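Setting Up Your Festival Wristband and Entry Account

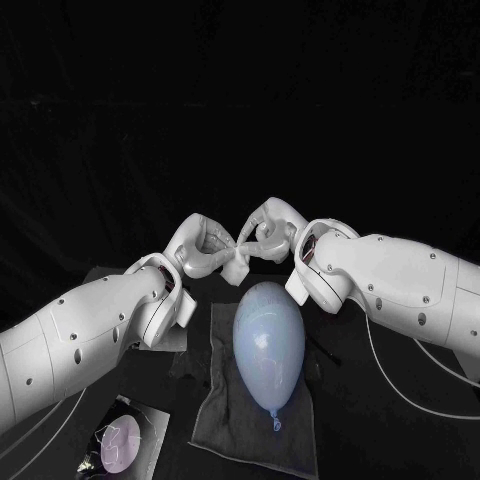
Last modified: October

Section 4. Linking a wristband

Each person attending the Wullari Festival must wear a wristband linked to an Atinga account. Ticket holders should complete the steps below before traveling to the Ellen Gate.

1. Sign in to Atinga and select My Events.

2. Choose Wullari Festival, then Add Wristband.

3. Enter the 10-character code printed inside the band. Codes do not contain spaces.

4. Confirm the name of the wearer and select Save. The status changes to Linked.

5. Fasten the band on the day of the event, leaving room for one finger.

Note: A single account may hold up to 20 wristbands. Group organizers who need more should use the Stirel Stage group form.

Caution: Do not pull the clasp tight before the wearer arrives. It locks in one direction only, and a cut or stretched band will be refused at the gate.

If Error 91 appears, the code has already been linked to another account. Do not enter it again – take the band and proof of purchase to the ticket office at the Ellen Gate, open from 10 a.m.

Section 5 explains how to add spending credit.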